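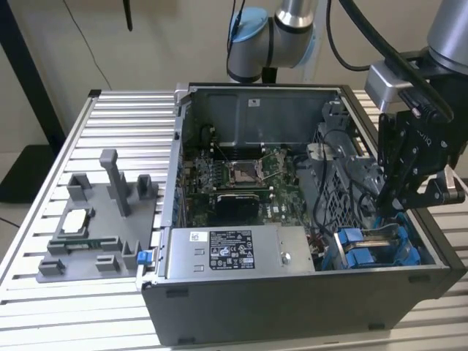
Ticket 388 - Cell 3, disassembly bench, right arm
Site: Cesham
Raised by: Freya Entwistle
Assigned to: Jordan Ashworth
Priority: normal
Status: closed, one item carried over

Reported fault
Right arm stops on protective stop during the approach to the drive bay. Joint torque limit, wrist 2. Happens on the way down, before the fingers close. Left arm not affected. Restarting the program clears the stop but it comes back within a few cycles. Running at reduced speed makes it rarer and does not cure it.

09:10 - J. Ashworth
Pulled the controller log. All the stops fall between waypoints DB_APPR and DB_PICK. Payload setting matches the sheet for the gripper with angled plates. Tool centre point checked against the pin, within limits. Asked Freya whether anything on the tool had been changed since the last good run.

09:35 - F. Entwistle
Gripper cable was swapped in May for a Nuvon one. Same connector, stiffer jacket. Wrist bracket came off and went back on for that job. No program changes on my side.

10:20 - J. Ashworth
Jogged the arm by hand from park to DB_PICK with the cable watched all the way. The cable goes tight over the last part of the wrist rotation and pulls against the bracket. Torque reading on wrist 2 climbs at the same point. Backed off, reading drops. Repeated with the same result.

Cable was tied to the forearm one clip too high. Released the last two clips, gave it a longer loop at the wrist and retied. Checked that the loop does not reach the fingers or the edge of the case at any waypoint.

11:05 - J. Ashworth
Ran the approach on its own, 600 moves, no gripping. No stops. Peak torque on wrist 2 is now well under the limit through the whole move.

11:15 - C. Camacho
Before this is closed, please check the fixture plate as well. If the cable was dragging the wrist, someone may have nudged the bay waypoints to make up for it.

11:50 - J. Ashworth
Checked. DB_PICK had been moved in the pendant copy and not in the saved program on the Wornel server. Restored the server version and loaded it to the controller. Touched off on the fixture plate posts, both good. Touched off on the case rim, good. The chassis was sitting square to the table slots, so nothing moved there.

13:40 - F. Entwistle
Full sequence run with the tower on its side, panel off. Right arm reaches the bay without stopping. Blue drive clips are picked up cleanly, left arm stays clear at its park position. Happy to sign off.

14:05 - S. Wainwright
Two things for the cell sheet:
1. Cable dressing for the Nuvon cable, with the clip positions marked on the forearm drawing. Panagiotis Spahić to update.
2. Inspect wrist cable and clips every 2000 cycles. Look for flattening of the jacket at the bracket - replace if any is found.

14:20 - J. Ashworth
Item 2 added to the maintenance list. Item 1 carried over, waiting on the drawing. A spare cable with the softer jacket is on order from Naylor and will be fitted when it arrives. Closing the fault.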